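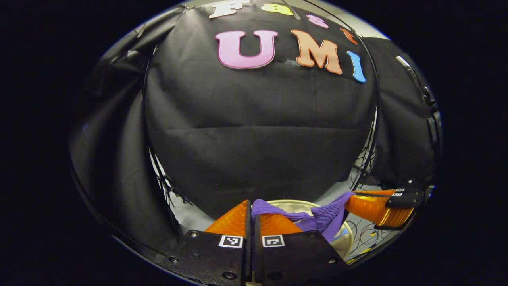 **Is the robotics open day free to attend?** Admission is free for all visitors, and registration at the front desk takes place on arrival.

Welcome to the Ilisell open day thread. Updates will be posted here through the close of doors on Sun 7 May. Replies are monitored by the visitor office.

---

Doors are open at the Dullar building. Please use the east entrance, as the main stairs are closed for repair. The elevator is in service. Coats and large bags may be left in the room to the left of the desk.

---

The program has been revised from the version published in March. The talk on warehouse sorting has moved to the upper hall. The session on hand-held grippers remains on the ground floor. Printed programs show the old rooms, and a correction sheet is inside each one.

---

We have received 649 advance registrations. Visitors who did not register in advance are equally welcome, but may be asked to wait for a place at the smaller tables.

---

On the ground floor, the Fast UMI table has its name up in colored foam letters against a black curtain. The work at that table is done with grippers that have orange ribbed fingers, and the material is a purple knit cloth held between two of them, above a cream-colored bowl.

---

A visitor asked why cloth was chosen. Cloth changes shape each time it is held, so there is no fixed outline for a machine to learn. A block or a cup keeps its shape from one grasp to the next. Staff at the table can speak to this in more detail.

---

Another question from the floor concerned the square black-and-white markers on the grippers. Markers of this type give software a pattern it can find in a camera picture, which helps it work out where a part is and how it is turned.

---

Natnael Wako, who leads the manipulation group at Ilisell, will give the opening talk in the upper hall. The title is "What Fingers Can Teach a Machine." The talk lasts 42 minutes and will be followed by questions. Seats may not be reserved.

---

From the opening talk: "We ask a person to do an ordinary task with the tool in hand, and we ask them to do it again. The second attempt is often quite different from the first. Both are useful to us."

---

Visitors are asked to remain on their side of the tables unless a member of staff invites them forward. Cables should not be touched or stepped over. Children under 12 must be with an adult at all times on the ground floor.

---

School groups: the guided tour begins at the Ní Bhriain Room and ends at the workshop. Each group may have no more than 19 students. Teachers should collect the tour sheet from the desk before the group sets off. One afternoon tour still has places.

---

The Lokus demonstration of automatic shelf picking has been delayed while the team restarts its software. Visitors holding tickets for the first showing will be admitted to the next one with the same ticket.

---

Update on Lokus: the demonstration is now running. We thank visitors for their patience.

---

Lunch is served in the courtyard. Water is available free of charge at both ends of the ground floor. Food and drinks may not be taken into the demonstration rooms.

---

Lost property: a gray scarf and a set of keys on a green ribbon have been handed in at the desk. Unclaimed items will be held by the visitor office for two weeks.

---

The final talk has ended and the upper hall is now closed. The ground floor tables will remain open until the bell. Slides from both talks will be posted on the Ilisell events page, under "Past Open Days."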